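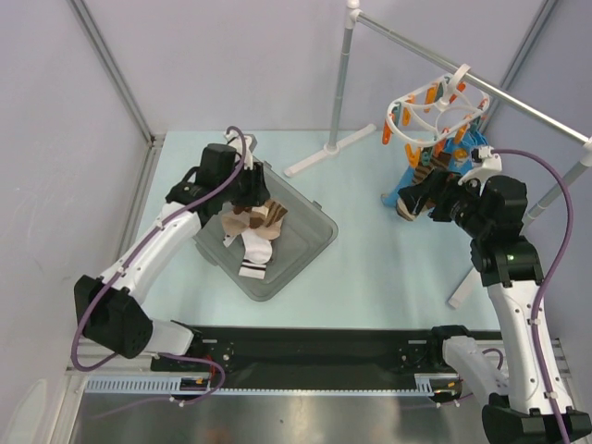 The Long Life of the Sock Hanger

There is a drawer in my apartment that I have been avoiding since June. It holds socks, most of them single, and it closes only if you lean on it with a hip. I mention this to establish my credentials. When the magazine asked for someone to write about the oval clip hanger, I was the only person on staff who had bought three and lost two.

You know the thing even if you have never learned what to call it. A plastic ring, usually white, with a hook on top and a fringe of clips underneath. It hangs from a shower rail or a balcony line and holds small laundry by the scruff: socks, mostly, plus whatever else is too slight to deserve a peg of its own. It folds in half for storage, and in half is how it tangles.

My first stop was Cisternas, a narrow housewares shop that has sold brooms, buckets and clothespins to the same six blocks for longer than the bus line has existed. Santino Alarcón runs it from a stool by the door. He carries two models of clip hanger, and he has feelings about both.

"The round one is for people who live alone," he told me. "The oval one goes close to a wall. You put it over the tub, it doesn't hit you in the face." He demonstrated by swinging a round one into my face.

The oval he sells is made by Piklow and has 27 clips, an odd number for a device devoted to pairs. I asked him about this. He said the last one was for the sock you already know is going to be a problem.

Then there is the question of method, on which otherwise gentle people turn out to be fierce. One school clips by the toe, so that the cuff hangs open and dries first. The other clips by the cuff, arguing that a dent in the ribbing vanishes the moment you put the sock on, while a dent in the toe goes with you to work. I have clipped by the toe my whole life without knowing there was a debate. I now lie awake.

Fikri Goh belongs to the cuff party. He spent eleven years managing the linen room at a small hotel called the Dotura, and he does his household socks the way he did the hotel's napkins, which is to say in order. They go into a shallow tray first, never straight from the basket to the clips. In the tray he can see what he has. Plain whites come out first, then anything with a stripe, then the browns, which he leaves for last on the theory that all brown socks look related until you hold them together.

"Brown is where marriages end," he said. His wife, at the other end of the table, did not look up from her crossword.

Goh also hangs his pairs side by side, so the matching is done before the drying starts. Taking them down becomes a matter of two clips and a fold. I timed him on a full hanger and he beat me by a margin I have asked him not to share.

I did look into the upmarket end of the business. Zidley, a mail-order firm with a very calm catalog, offers a hanger in brushed steel with replaceable grips, and a matching tray sold separately. It is a handsome object. Reviewers have left 862 comments about it, and I read more of them than my editor was willing to pay for. The complaints are nearly all about the hook, which is too small for a thick rail. The praise is nearly all about how it looks when there is nothing on it.

I went back to Cisternas and bought another white plastic oval. Santino wrapped it in newspaper, clips inward, and told me to hang it up at once and never, under any circumstances, fold it. It has been over the tub since then. The drawer is down to about half its former population, and I have moved the survivors to a roasting pan, the nearest thing I own to a tray. I still clip by the toe, although I have started doing it with the bathroom door closed.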